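Objet : Re: [liste-reseau] Prêt des supports d'exposition – calendrier et conditions de retour

Mesdames, Messieurs, chers collègues,
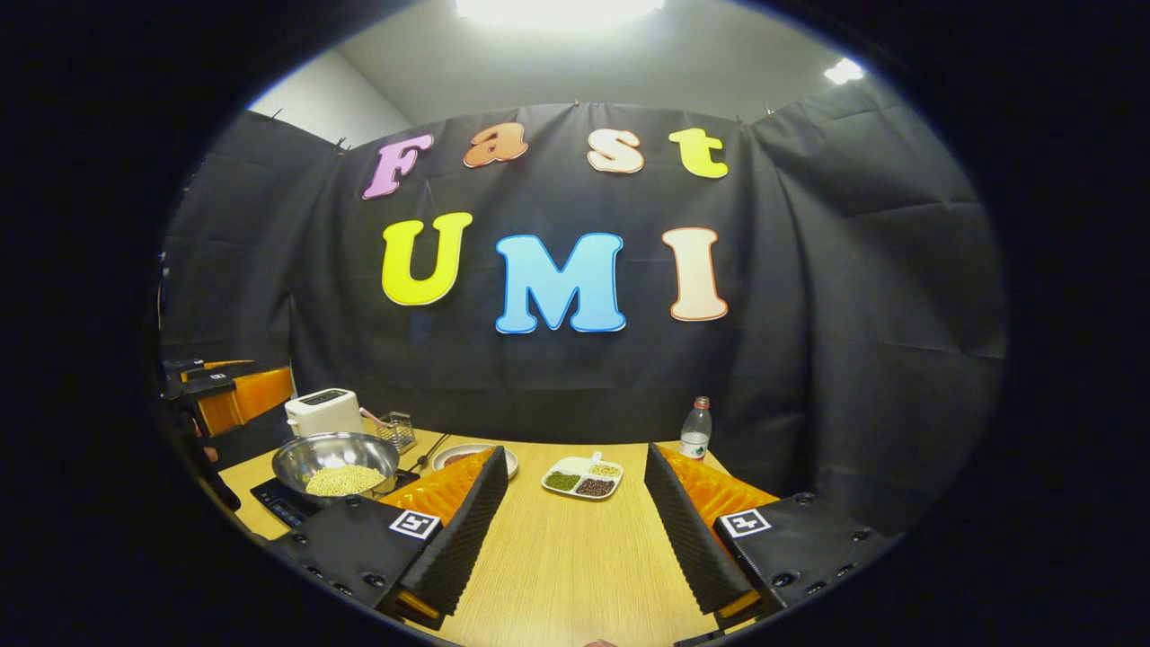 Je vous remercie des observations transmises à la suite de la diffusion du projet de règlement. Le message de M. Kong, reproduit ci-après, appelle plusieurs précisions que je crois utile d'adresser à l'ensemble des abonnés de la liste.

Le 12 mars, Kai-wen Kong a écrit :
> Bonjour,
> Le site de Wadelent souhaite emprunter 33 grilles d'accrochage
> et 5 caisses de transport pour son exposition de printemps.
> L'article 2 du projet prévoit un retour sous 42 jours. Ce délai
> court-il à compter de la réservation ou de l'enlèvement ?
> Par ailleurs, les frais de transport entre Wadelent et
> Troltden restent-ils à la charge de l'emprunteur ?
> Bien cordialement,
> Kai-wen Kong

Sur le premier point, le délai de 42 jours court à compter de l'enlèvement effectif du matériel, constaté par la signature du bon de sortie. La rédaction de l'article 2 sera modifiée en ce sens. Une prolongation demeure possible, sous réserve qu'aucun autre établissement n'ait déposé de demande pour la même période – la priorité revenant alors au premier inscrit.

Sur le second point, les frais de transport incombent à l'emprunteur, à l'aller comme au retour. Les établissements qui organisent une exposition itinérante peuvent toutefois convenir d'un partage entre eux. Il leur est demandé d'en informer le service du prêt par écrit avant l'enlèvement.

Je rappelle que les grilles doivent être rendues démontées, les crochets étant rangés à part dans les sachets prévus à cet effet. Lors du dernier inventaire du dépôt de Troltden, deux caisses ont été retrouvées sans leur fiche de contenu, ce qui a retardé leur remise en circulation. L'état contradictoire de retour sera désormais exigé pour tout prêt, quelle qu'en soit la durée.

La demande de Wadelent est enregistrée sous réserve de réception de l'attestation d'assurance. Les autres établissements intéressés sont invités à faire connaître leurs besoins avant la fin du mois de mars, en réponse à ce message.

Je vous prie d'agréer, Mesdames, Messieurs, l'expression de ma considération distinguée.

Pour le service du prêt,
Le secrétariat du réseau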